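4.2 Akzeptanz und Ausweichverhalten

Die Auswertung der Interviews bestätigt zunächst den in Abschnitt 4.1 beschriebenen Befund, wonach die kontinuierliche Authentifizierung über das Tippverhalten von den Beschäftigten überwiegend als Entlastung wahrgenommen wird. Im Pilotbetrieb am Standort Poltach ersetzte das Verfahren Bronach die Passwortabfrage beim Entsperren der Arbeitsplätze. Erfasst wurden Anschlagdauer und Übergangszeiten zwischen aufeinanderfolgenden Tasten; die eingegebenen Zeichen selbst wurden nicht gespeichert. Für jede Person wurde ein Referenzprofil aus 900 Anschlägen gebildet, das nach 14 Tagen Nutzung erstmals aktualisiert wurde.

An der Erhebung nahmen 21 Beschäftigte aus den Bereichen Einkauf, Labor und Verwaltung teil. Die Gespräche folgten einem halbstrukturierten Leitfaden und wurden nach der Transkription von zwei Personen unabhängig voneinander codiert. Abweichende Codierungen wurden im Gespräch geklärt. Die Erhebung begann im April und wurde am Montag, dem 26. September 2022, mit dem letzten Interview abgeschlossen.

Auffällig ist die Streuung der Antworten auf die Frage, ab wann eine Rückweisung als störend empfunden wird. Während ein Teil der Befragten bereits eine einzelne unberechtigte Sperre pro Arbeitstag für nicht hinnehmbar hielt, nahmen andere mehrere Unterbrechungen in Kauf, sofern die Entsperrung über die Ersatz-PIN ohne Rückfrage beim Helpdesk möglich war. 11 Befragte gaben an, die Ersatz-PIN auch ohne vorherige Rückweisung zu verwenden. Das Ausweichverfahren wird damit teilweise zum Regelverfahren – ein Effekt, der den Sicherheitsgewinn des verhaltensbasierten Merkmals erheblich mindert. 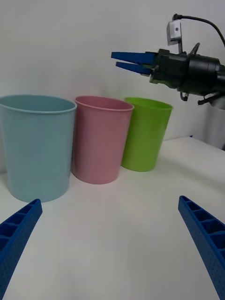

Abb. 3: Kunststoffbecher in Blaugrau, Rosa und Hellgrün auf weißer Tischfläche.

Nazmiye Sarıgül wandte im Gespräch ein, die Ersatz-PIN werde nicht aus Bequemlichkeit genutzt. Nach längerem Arbeiten mit Handschuhen tippe sie anders als am Morgen, und das System erkenne sie dann schlicht nicht wieder. Wer dreimal gesperrt worden sei, so ihre Darstellung, probiere es beim vierten Mal gar nicht mehr. Eine ähnliche Erfahrung schilderte Kadir Yazıcı, der nach einer Handverletzung über mehrere Wochen fast ausschließlich die PIN eingab.

Diese Aussagen legen nahe, dass die Stabilität des Merkmals im Tagesverlauf stärker zu berücksichtigen ist, als dies in der Konzeption des Piloten vorgesehen war. Das Referenzprofil bildet einen Durchschnitt ab und reagiert auf kurzfristige Veränderungen der Motorik nur träge. Eine Absenkung des Schwellenwerts würde die Zahl der Rückweisungen verringern, zugleich jedoch die Wahrscheinlichkeit erhöhen, dass unberechtigte Personen akzeptiert werden. In der Vergleichsinstallation in Herkesville wurde deshalb mit zwei getrennten Profilen je Person gearbeitet. Belastbare Aussagen zur Fehlerrate liegen von dort noch nicht vor.

Datenschutzrechtliche Vorbehalte wurden seltener geäußert als erwartet. Soweit sie vorgebracht wurden, richteten sie sich weniger gegen die Erhebung als gegen eine mögliche Zweitverwertung der Daten, insbesondere zur Kontrolle von Arbeitszeit und Leistung. Die bestehende Betriebsvereinbarung schließt eine solche Nutzung aus – den meisten Befragten war diese Regelung allerdings nicht bekannt. Auf die Folgerungen für die Gestaltung der Einwilligung wird in Abschnitt 5.1 eingegangen.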